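Cumley Town Football Club

Cumley Town Football Club is a semi-professional football club based in the market town of Cumley. The club plays in the middle reaches of the regional league system and has spent most of its long life there, going up now and then, coming down again, and once or twice surprising much bigger neighbors in the cup. Home matches are played at Ansari Park, on the eastern side of town, which has a capacity of 3,000. The team wears yellow shirts with blue shorts, and supporters have called the side "the Gardeners" for as long as anyone has been writing match reports about them.

Name and nickname

The club began as a works team for a seed and bulb merchant whose greenhouses once stood between the railway and the river. The players were mostly packers and potting hands, and opposing crowds took to shouting "gardeners" at them, not very kindly. The name stuck, the players grew fond of it, and by the time the firm closed its gates the town side had adopted it for good. The old greenhouse site is now a parking lot and a row of small shops, but the nickname has carried on quite happily without it. 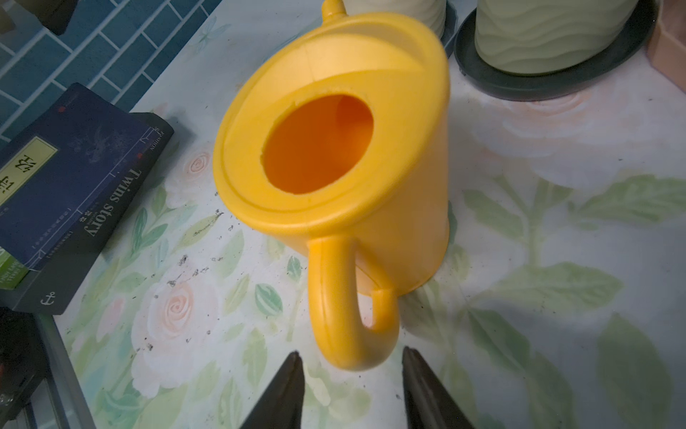 A yellow plastic watering can.

Early years

For its first few seasons the club had no ground of its own and played wherever a field could be rented, which in a wet winter could mean three different fields in a month. Changing was done in the back room of an inn, and the goalposts were carried across town on a farm cart. The first regular fixtures were against Briltberg, the nearest town of any size, and those matches remain the ones that longtime followers of both clubs look forward to most. The first meeting for which a score survives ended 4–4, with the local paper giving far more space to the mud than to the goals.

Cumley joined the county league when it was expanded to take in the smaller towns, finished next to last in its first season, and then, with very nearly the same group of players, won the title in its second. Older accounts give much of the credit to a change in formation, though the arrival of a tall and rather fearless center forward from the railway yard must have helped a good deal.

Ansari Park

The ground takes its name from the Ansari family, who owned the meadow on which it was laid out and let it to the club at a very gentle rent. The main stand, on the north side, was put up in stages, and a careful eye can still make out where one stage ends and the next begins from the change in the roofline. The opposite side was open grass banking for many years until it was leveled and given concrete steps. Floodlights came later than at most clubs of this size, and the first evening match under them had to be stopped for a while when half of them went out.

The pitch slopes gently from the north corner down to the south — visiting managers tend to mention it more often after a defeat — and drainage work has been carried out several times to keep the lower end playable after Christmas. The clubhouse behind the west goal was renovated after a flood, with new flooring, a wider serving hatch, and a small display of pennants and team photographs. 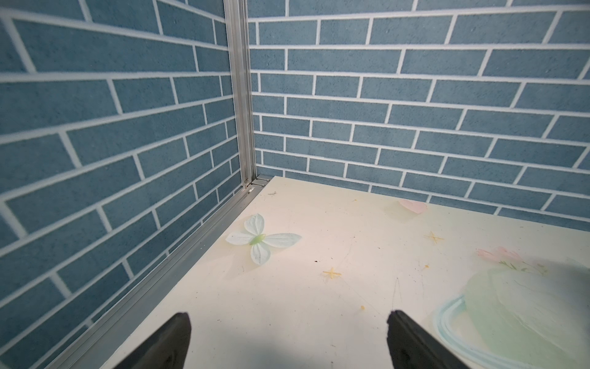 Blue brick-patterned panels meeting at a metal corner post.

The record attendance at Ansari Park is 2,000, set at a cup tie against Hudance Rovers. Average crowds in the present era are a good deal smaller, though they pick up for the holiday fixtures and for anything involving Briltberg.

Cup history

League football has given Cumley steady employment, but the cup has given it most of its stories. The best run came under player-manager Shahab Rostami, a patient, thoughtful midfielder who had arrived from Hudance with a bad knee and was not expected to play for long. He stayed for the rest of his career. In his second season in charge the side came through four qualifying rounds, two of them after replays, and reached the first round proper for the only time in the club's history. The tie was lost by a single goal, scored late, and the team was applauded off by both ends of the ground.

A penalty shootout in a later season is nearly as well remembered. It ran to eleven kicks a side, so that both goalkeepers had to take one. Cumley's keeper scored his, saved the next, and then had to be helped up from under his own teammates.

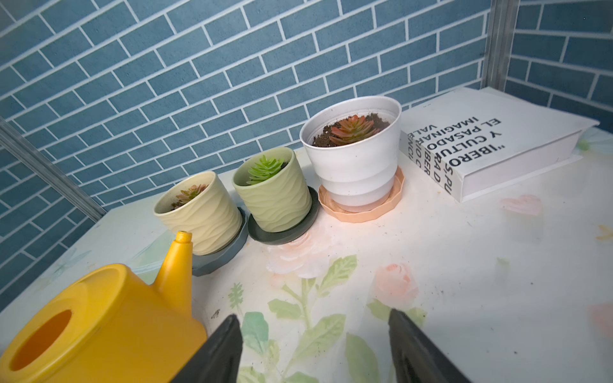
Rivalries

The meeting with Briltberg is known locally as the River Derby, after the river that runs through both towns. It is a friendly enough affair these days, and the two clubs share a preseason supper in alternate years, but there was a long spell when the fixture was moved to midmorning at the request of the police. Briltberg has won more of the league meetings and Cumley more of the cup ties, which allows both sets of supporters to claim the better record, and they do.

The derby of Saturday, December 17, 2022 was played before 1,051 spectators on a bitterly cold afternoon. Cumley won 2–1, coming from behind with two goals in the last quarter of an hour, the second of them a header from a corner on the sloping side.

A lesser rivalry with Hudance Rovers has faded since the two clubs were placed in different divisions. They still meet in the county cup from time to time, and the old songs come out again when they do. 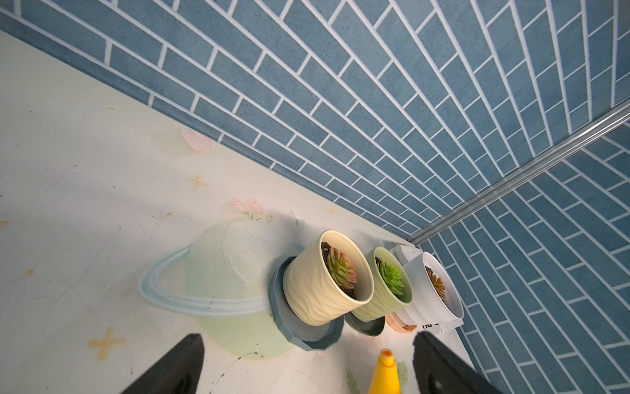

Youth and women's teams

The club runs junior sides from under-nines upward, along with a women's team that was started by a group of former junior players who had nowhere local to go on playing. The women's team spent its first two seasons at a school field before moving to Ansari Park, and it won promotion the year after the move. Trials for the junior sides are held each June, and the youth tournament that follows them has become one of the busier weekends in the town's calendar.

Records

Most career goals: 114, by Shahab Rostami, in all competitions
Best cup performance: first round proper
Record attendance: 2,000, against Hudance Rovers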